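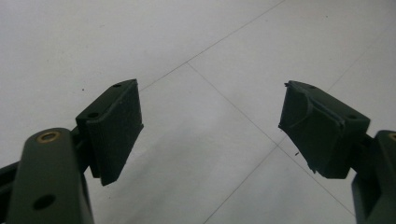

Week 2 handout: Budgeting for the parts that wear out

Hi all, these are my notes from the session, tidied up a little because Divya Kulkarni asked for something she could read on the bus. Bring them to the lab, we'll fill in the worksheet together.

Start with the finger pads

Look at the two pads on the gripper. The left one has an intact face, flat and only a bit textured. The facing on the right one is torn and peeled, with a ridge where it has lifted and ragged bits along the edges. Same gripper, one good pad, one bad one. So what do you order?

Most of you said "one pad." I'd buy the pair, and I'd put both in together. A fresh face against an old one can grip unevenly, and then you spend an afternoon blaming your code (I have done this, more than once!). Keep the good one in a labeled bag as an emergency spare.

What the purchase price leaves out

When Gorazd Hodžić and I wrote the plan for the Polville lab, we had a lovely quote for the grippers and nothing at all for pads, screws or bushings. The whole line for spares was blank. We got the money in the end, but it meant a second request and a very long email thread.

Let's do the sum we did on the board. Say a set of pads costs $42, and your plan calls for 600 grasps a day. You need to know how many grasps a set lasts before you can go any further, and a supplier may not have a number for your objects. Cardboard edges are rough on soft facing. Smooth plastic cups are much kinder.

So run one set until you'd be unhappy using it, and write down the count. Our practice case used 2,880 grasps. Divide by 600 and you get 4.8 working days per set. Now $42 every 4.8 days is $8.75 a day, for one gripper. Multiply by your grippers and your working days, and there's your line for the budget – it's usually bigger than people expect.

Questions to ask before you sign

Can you buy the facing by itself, or only the whole pad?
How long is delivery, and is there a minimum order?
Do the screw holes match the older pads you already have?
Who swaps them, and is that time in anybody's hours?

Sharada Rai asked about stocking up for the whole year. I wouldn't. Rubbery stuff can age on the shelf, and designs change. Two months of pads is plenty if delivery is quick.

For next time

Work in your usual pairs. Take the Canudow quote or the Urik quote, pick one, and add a spares line with your own wear count. Show the division, please – Cosmin Marinescu is grading and he can't follow a bare total.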